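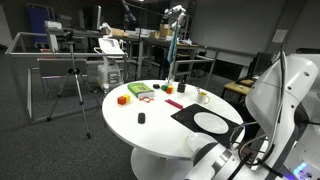

Odden Supper Swap – Frequently Asked Questions

Last updated 1/28/24

What is the Supper Swap?

It's a neighborhood dinner exchange! You cook one big batch of something, bring it to the hall on Calo Street, and go home with portions of what everyone else made. Rosalba Serra started it in August with a pot of bean soup and a sign-up sheet taped to her front door, and it has grown into the thing we look forward to all month (we are not exaggerating, ask our families).

Do I have to be a good cook?

Not at all. Some of the most fought-over dishes have been the plainest ones. Nivaldo brought rice and black beans to his first swap and people still ask him for the recipe, which is basically rice, black beans and a lot of garlic. If you'd happily eat it yourself on a tired evening, bring it.

How much food should I make?

Ten portions is the standard. We set a cap of 58 households per swap, and you take home as many portions as you bring, up to 10. If ten sounds like too much, you can sign up for a half share and bring five. Two half-share cooks can also team up on one dish – lots of people do this with a friend, and it's a fun way to spend an afternoon.

What counts as a portion?

A dinner for one hungry adult. For soups and stews, that's two cups. For lasagna or other baked dishes, cut the pan the way you would at home and don't be stingy!

What should I put it in?

Anything with a tight lid that can go in a freezer. Write the name of the dish, the date you cooked it and the full list of ingredients on the lid. Masking tape and a thick marker work better than printed labels, which peel off in the cold. We keep a crate of returned containers by the door, so help yourself if you're short.

I have a food allergy. Can I still join?

Yes, and several of our regulars do. There are separate tables for dishes without nuts, without dairy and without gluten. Please remember that everything is cooked in home kitchens, so we can't promise there are no traces. If your allergy is severe, write to Ginevra Grasso before you sign up and she'll talk it through with you.

Are there foods I shouldn't bring?

Please skip raw fish, anything with raw egg, and home-canned goods. Green salads don't travel well either. Bread is always welcome, and so are sauces – a jar of good tomato sauce counts as two portions.

How does choosing work?

You draw a number when you drop off your food. When your number is called, you go around the tables and pick 3 portions, then go to the back of the line for your next turn. It sounds slow, but it moves along, and you end up chatting with the people next to you about what's in the blue pot. That's half the joy of it.

What does it cost?

Nothing beyond your groceries. There's a donation tin for the hall rent. Last year it brought in 2000 dollars, enough to cover the rent and buy a second chest freezer, and we're still thrilled about that freezer.

Can I bring my kids?

Please do! Children under 12 get a tasting spoon and a ballot for the Lombardi Ladle, our very serious prize for the dish the kids liked best. Amr Hajji has won it twice with the same macaroni and would like you to know he isn't retiring.

What happens to leftovers?

Anything unclaimed goes in the hall freezer with a green sticker. If you know someone who has a new baby, is getting over an illness or is just having a rough month, take a few portions to them. You don't need to ask first.

I signed up but now I can't come. What should I do?

Let us know by noon the day before so we can offer your spot to the waiting list. If your food is already cooked, a friend can drop it off and choose for you. Tell them what you like, or be brave and let them surprise you.

How do I sign up?

Use the form on our sign-up page or add your name to the sheet at Gavard Hardware, next to the register. Cornel Avram checks both lists every evening and will send you a note with your drop-off time. New cooks get the earliest slots, so there's plenty of time to look around and ask questions.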